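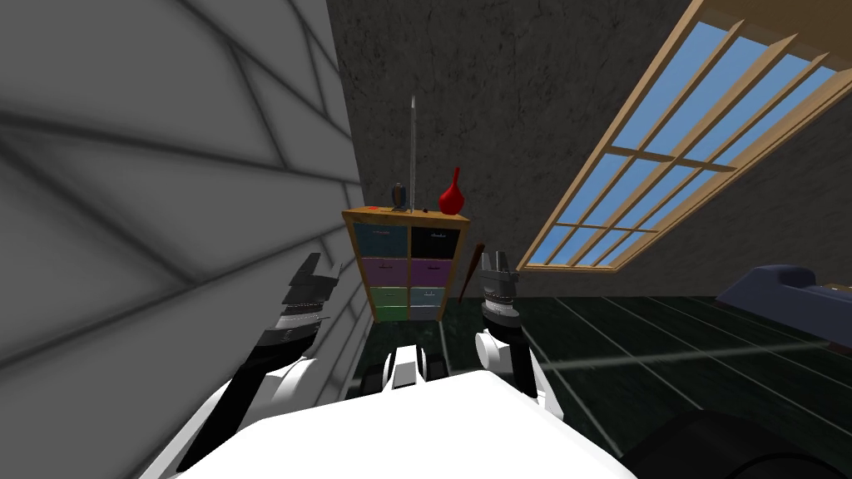

Olport signed off its home robot after 1442 clean runs in simulation, and on the first real drawer it pulled too hard and tore the handle off. I blame the test. A red vase standing on top of a simulated cabinet costs nothing to break, so the force limit was left high. Real drawers stick – any tester with a kitchen knows that. Set the limit low first, then raise it.

78 shares | 2 comments

Renato Mansilla: We had the same fault in April.

Aurora Vieira: Who approved the limit?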